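4. Do the Written Rules Match the Work?

Our group was given the Dokonell bench rules, 14 of them on one sheet, and asked to judge whether they are good practice or just paper. Malsha Thambiah read the rules against the session notes. I went through the log, which holds 685 attempts from the two-arm table.

Rule 3 says both arms may share the table only if one of them is "clear." The sheet never says how far away clear is. Ruwan Munasinghe, who wrote it, told us operators know it when they see it. I don't doubt that he does. Malsha and I each marked the same 2 sessions and disagreed on most of the close calls, so I can't call it a rule yet.

Rule 6 says a stop must be logged with a reason. There are 165 stops in the log, and a lot of them have "other" in the reason box. A standard that accepts "other" will get "other." We tried sorting them by the free-text notes and gave up on a Saturday afternoon when the notes ran out too.

Rule 9 covers cables and says they should be "tidy." Same problem as Rule 3. Loose cable is the thing I would most like to see a number on, such as a minimum distance from the grasp point, and the sheet gives none.
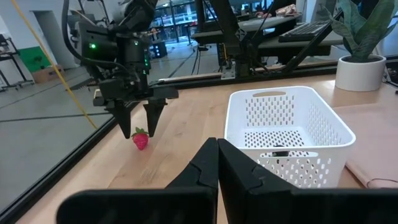
Figure 4. Second arm over the strawberry, near gripper closed, basket to the right.

Malsha would pass Figure 4 under Rule 3 and I would not. She says a closed gripper is a parked gripper. The rule doesn't mention closed or open, so we are both guessing. She also passes the thin black cable on the mat under Rule 9, and there I have no argument, only a bad feeling.

What we would change: put a distance in Rule 3, take "other" off the stop list, and have two people score the same session before any rule is called met. Rules 11 to 14 were not checked.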